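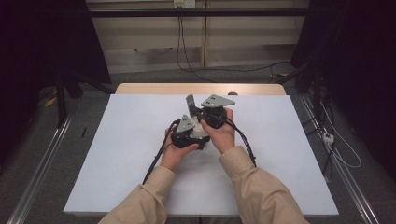
机器什么时候能做家务

2018年5月

每隔一阵子就有人问我，家里的活到底什么时候能交给机器。问的人多半刚看完一段视频，视频里一台两条胳膊的机器把毛巾叠得整整齐齐。我一般先反问一句：那段视频是几倍速？多数人没留意。我留意过，有的放快了十几倍，角落里用小字写着。

我在工厂自动化这一行做了十七年，前面大半时间在装配线上，后来转去做末端执行器，也就是机械臂末端用来拿东西的那一截。我的看法很简单：眼下的机器能做家务里的几个动作，做不了家务。车间里的零活也差不多，能做其中几道，做不了一整个班。

先说车间，因为车间的情况比较清楚。

大家印象里工厂早就自动化了，焊接、喷漆、搬箱子，确实如此。这些活有一个共同的地方，就是东西来的时候位置是定好的。工件卡在夹具里，机械臂每次走同一条路线，误差比头发丝还细。可是同一个车间走到另一头，给成品套袋子、把线束理顺塞进壳体、从一筐混在一起的垫片里挑出要用的那一种，还是人在做。今年三月我去霍罗贝茨（Horobets）的包装车间看过，那边一条线上有九个工位，能让机器全程顶下来的只有两个，一个是码垛，一个是贴标。剩下的工位，单看哪一个都不难，教一个新来的工人，半天就会了。

难的地方在于，这些活每次都有一点不一样。袋子口有时候张着，有时候粘在一起。线束今天朝左弯，明天换了一卷料就朝右弯。人手碰上去就知道，顺手一捻就开了，自己都说不出来是怎么捻的。机器要做这个动作，得先看出袋口粘住了，再决定从哪个角下手，再用合适的力气，捻不开还要知道没捻开。四步里任何一步错了，后面就全停。

带我看线的斯瓦沃米尔·杰林斯基在那里管设备。他们试过一台自动套袋机，单次成功率能做到百分之九十几，最后还是拆了。他给我算过账：一个班要套几千次，哪怕一百次里只卡几次，也得派一个人站在旁边处理，那个人站在旁边，不如自己套。这笔账我在别的厂也见过很多遍，换个产品，结果差不多。

再说家里。

家里比车间难得多，很多做产品的人不愿意承认这一点。车间再乱，地面是平的，灯是亮的，东西的种类有数。家里的东西没有数。洗碗池里可能有一只高脚杯、一口粘了饭的锅、一把削皮刀，还有孩子的塑料勺，叠在一起，上面盖着泡沫。把它们一件一件拿出来，不打碎，不划伤，这件事我没有见过哪台机器在普通人家里稳定地做到。洗碗机不能算，洗碗机解决的是洗，把碗放进去、拿出来、摆回柜子里的还是人。

洗衣机也一样。几十年前它就把最累的那部分拿走了，剩下的是分拣、晾、叠、放。这几样不累，但是碎，而且每一样都要用手。家电这些年的进步，大体上是把能装进一个箱子里的过程装了进去，装不进箱子的就留给人。扫地机算一个例外，它自己会走。不过它能走得通，也是因为地面是家里最简单的一个面，而且它不用拿任何东西。椅子腿底下的一只袜子就能让它停下来，把袜子捡起来的是主人。

所以我觉得，谈家务机器，首先要谈手。

手的问题有人愿意谈，但谈法常常不对。展会上最受欢迎的是五根手指、外形像人的那种，会比划数字，会跟观众握手。这种手里电机多，线多，容易坏，真要拿一只湿盘子，未必比两片夹爪可靠。我自己做夹爪，说这话像是在替自己的东西讲好话，所以也说说夹爪的短处。两片的夹爪拿规矩的东西很稳，遇到布就很勉强，遇到需要在手里转一下方向的东西，比如拧瓶盖、翻书页、把钥匙对准锁孔，基本要靠放下再拿。人是不用放下的，手指一搓就转过来了。三根手指的介于两者之间，包住一个圆的东西不错，捏一张纸就要看指尖怎么做。

指尖这个地方，花的钱少，影响很大。我们有一阵子反复改控制程序，抓取总是不稳，后来换了一种软一点的指垫，问题少了一大半。程序没动。在这一行待久的人都有类似的经历，只是写文章的时候大家更愿意写程序。

触觉更是欠账。人在黑暗里能从包里摸出钥匙，靠的全是手上的感觉。现在多数夹爪只知道自己合到了什么位置、用了多大电流，至于手里的东西是不是正在往下滑，往往要等掉了才知道。触觉传感器不是没有，实验室里有很灵的，问题是用不久，沾上油和水之后读数就飘。厨房里偏偏到处都是油和水。

有人会说，这两年学习的方法进步很快，看图认东西已经做得很好了，抓东西迟早也会跟上。我同意一半。看图确实进步了，认出一只杯子已经不算难事。从认出杯子到拿稳杯子，中间隔着接触这一关。图片网上有的是，手碰到东西那一瞬间的数据网上没有，得靠真的机器一次一次去碰，慢，贵，机器还会磨坏。奥丽霞·库兹缅科在埃尔南斯（Ernance）做抓取，她的组让机器连着抓了好几个星期，换来的数据换一种夹爪就要重新来过大半。我问她多久能进家庭，她不肯说年份，只说先把夹爪定下来再谈。我觉得这是一个老实的回答。

也有人比较乐观。尹京泰和我认识很久，他认为不必等机器学会做所有的家务，改一改家里就行。柜子换成开放的格架，碗碟统一成一种尺寸，衣服上加标记，机器马上能做一半。他说得有道理，工厂当年也是这样走过来的，先改厂房，再上机器。我的疑问是谁愿意住在那样的房子里。工厂改造是为了产量，家里没有产量。让一家人为了少叠几件衣服，把外婆留下来的碗都换掉，我想大部分人宁可自己叠。

不过他的路子在一些地方行得通。酒店的布草间、医院的供应室、学校食堂的回收口，这些地方做的也是洗、叠、收、摆，东西却是统一采购的，盘子就那么几种，床单就那么几个尺寸。我估计做家务的机器会先在这种地方站住，然后才轮到普通人家。祖尔滕顿（Zultemton）有一家洗衣厂已经在用机器展开床单，展开之后送进熨烫机，一个人看着，几台一起跑。毛巾还是手叠。厂长拉瓦尼娅·赫格德告诉我，毛巾送来的时候拧成一团，机器找不到角。

找不到角，这句话我后来常常引用。叠毛巾难在叠之前。视频里的毛巾大多已经放在桌上，平平的，颜色和桌面分得很开。从一筐刚烘干的衣物里拎出一条毛巾，抖开，找到两个角，这一段通常不在视频里。

价钱也要说一下。一台像样的机械臂加上夹爪、相机和一台电脑，现在的价格够请一个钟点工做好几年。机器还要有人装，有人修，坏了要停。钟点工进门看一眼，就知道先收拾哪里，知道阳台上那件衬衫不能烘。主人没有交代过，她也知道。把这些不用交代的事情全部写成程序，我不知道要写多久。等机械臂便宜到和一台冰箱差不多，账会变，这一天我相信会来，零件的价格一直在降，但是降价解决不了找不到角的问题。

还有安全。工厂里的机械臂外面有围栏，人进去它就停。家里没有围栏，有老人，有小孩，有猫。力气小了拎不动一口锅，力气大了就能伤人。能和人一起工作的机械臂已经有了，办法主要是做得慢、碰到就停。在家里碰到就停，意味着猫走过一次，它就停一次。

老人那一块，我的态度要松一些。奥恩尼·塞佩莱在哈莱韦罗（Hallevero）做辅助设备，给手不方便的人用。他们的机器只做很少的几件事，把杯子递到嘴边，把掉在地上的东西捡起来，慢得很，一件事要一两分钟。健康的人看了会着急，自己早就做完了。用的人不着急，因为原来这件事要等别人来做，一等可能就是一个下午。同样一台机器，在我家里没有用处，在他那里有人每天用。所以问能不能做家务，还得问替谁做。

如果一定要我给一个时间，我会这样分。成批的、东西统一的场合，叠和摆这一类的活，几年之内会有机器做得像样。普通人家里，单独一件事，比如只收桌子或者只装洗碗机，再过十年也许能买到，前提是用的人肯迁就它。至于一台机器进了门什么都干，十五年之内我不指望。这个判断可能偏保守，我做硬件，看到的多是磨断的线和松掉的螺丝，做算法的人会比我乐观，他们也有他们的理由。

对想买的人，我只有一个建议：看演示的时候，请对方把东西弄乱了再来一遍。把毛巾揉成团扔回筐里，把杯子放倒，把灯关掉一盏。肯当面再来一遍的，可以接着谈价钱。

对做这一行的年轻人，我希望多几个人愿意去做手。做手不容易出文章，零件要一个一个磨，线要一根一根理，改一版指尖要等加工厂两个星期。可是现在卡住的地方，有很大一部分就在这里。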